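Support > Power Banks > Jakari Series > Set-Up and First Charge

Set-Up and First Charge: Jakari Power Bank
Updated July, by the Rururden help desk writer

I wrote this section after setting up my own Jakari twice, once badly. Have the power bank, the short cable from the box and a wall charger within reach. Your phone can stay in your pocket until step 6.

Before you plug anything in

1. Peel the clear film off both ports. The one over the input port is nearly invisible and I missed it the first time, then spent half the evening blaming the cable.

2. Press the side button once. You should get one or two lights. If you get none, the pack is still in shipping mode, so hold the button until all four lights blink together and then let go.

3. Check the label on the back. The standard Jakari and the Jakari Plus look the same from the front, but the Plus has a second output port and takes longer to fill.

Note: the label shows the rated capacity of the cells inside. Your phone will never receive all of that, because some gets lost turning the voltage up and down. If your phone has a 3,437 mAh battery, don't try to work out the number of charges by simple division - you'll come out too high every time.

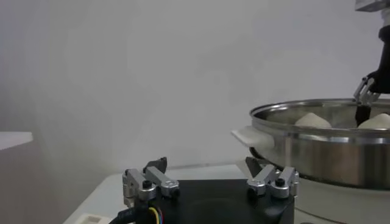 Two white buns in the steel pot.

The first charge

4. Connect the wall charger to the port marked IN. The OUT ports won't take a charge at all, and the lights will just sit there dark.

5. Leave it until all four lights stop blinking and stay on. I like to start mine after dinner and check it before bed. You can use the pack before it's full, but the light gauge reads more accurately if the first charge goes all the way.

6. Unplug the wall charger, then connect your phone to OUT 1. Charging should start by itself within a few seconds. If it doesn't, press the side button once to wake the pack up.

Caution: don't charge the pack under a pillow, inside a closed bag or on a sunny windowsill. A little warmth is normal. If it gets too warm to hold comfortably, unplug both ends and let it cool on a hard surface before you try again. 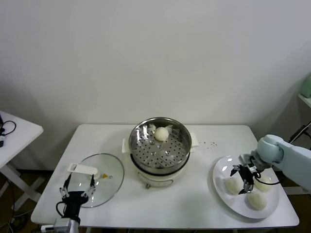

Once the phone is drawing power, have a look at the lights again. A slow pulse means normal charging and a quick pulse means fast charging. Mine wouldn't go into fast mode for ages, and the culprit was an old cable I'd been dragging from phone to phone! The Timmermans cable in the box handles fast charging fine, so test with that one before you write to us.

Small gadgets (earbuds, watches, fitness bands)

7. Press the side button 2 times quickly. The first light turns green, which tells you the pack is in low-current mode.

8. Plug in the gadget. Without low-current mode the pack thinks nothing is connected and goes to sleep after 30 seconds, which is maddening when you've left your earbuds on it overnight and wake up to the same empty case.

9. Press twice again when you're done. The pack doesn't leave this mode by itself, and your phone will charge very slowly if you forget.

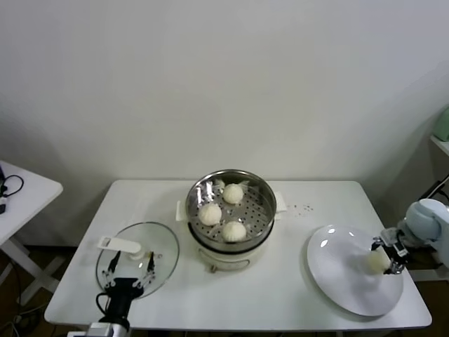 Can I charge the power bank and my phone at the same time?

You can, as long as the wall charger goes to IN and the phone goes to OUT 1. The phone gets filled first and the pack takes whatever is left over, so expect the lights to climb slowly. I wouldn't do it every night, as it keeps both batteries warm for hours.

Checking battery health in the app

10. Install the Forasari app and turn on Bluetooth. Only the Plus model shows up there, so skip this part if yours is the standard one.

11. Tap Add Device and hold the side button until the app finds the pack. Keep the phone close - mine lost the connection from the next room.

12. Open Battery and let the page load. The line called Last Full Charge tells you how much the pack took in. A reading of some 3,090 mAh usually means you topped up a part-full pack, so it's no cause for alarm. Run it down to one light, fill it again without a break and compare.

Note: if the number stays low after three full cycles, save the page from the app menu and send it along with your serial number. It saves a lot of back and forth.

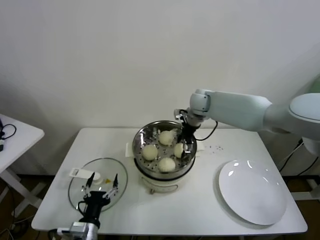 Steamer pot with the glass lid to its left and a white plate to its right.

Storing it

13. If you won't be using the pack for a month or more, leave it at two or three lights and put it somewhere dry. Top it up again every few months. A pack left flat in a drawer all winter may refuse to wake up, and then you're back to holding the button as in step 2, this time with the wall charger connected.

Related articles
What the Jakari lights mean
Phone charges slowly from OUT 2
Choosing a cable: Timmermans short and long
Forasari app can't find my power bank
Taking a power bank on a plane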